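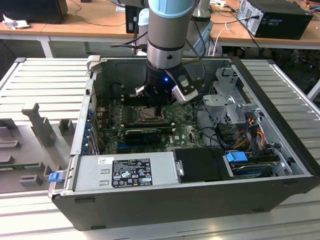 *Open desktop case on the work platform, gripper over the board*

**Small restaurants near Cedar station, for a table of nine?**

Posted by Johanna Koller

Hello all. My parents come to visit in April and we will be nine persons for dinner. I look for a restaurant where the food is cooked in the house and the waiters do not push you out after one hour. We were at Darner last year. The duck was good, but we waited very long between the plates and my father became angry. The budget is up to 100 dollars per person with wine. One of us does not eat fish. Is Mokero possible for such a group?

**Tatsuya Amano**

Mokero has only small tables, and they do not like to push them together. I asked once for seven and they said no. I would try Bühler, on the hill side of the station. The menu is short, and the veal with mushrooms is the dish I always take. Please telephone after 3 p.m., in the morning the kitchen does not pick up. For a group they want a deposit of 20 dollars per person, and you get it back on the bill. Ask for the back room, it is quieter there. Bread is extra, which I find a little bit cheap of them.

**Kilian Lanz**

darner is fine, you had bad luck. go early

**Selina Sutter**

I agree with Tatsuya about Bühler, but the desserts are weak. We had a plum cake that was still frozen in the middle. Take the cheese. Bus 244 stops in front of the door, and parking is difficult in the evening.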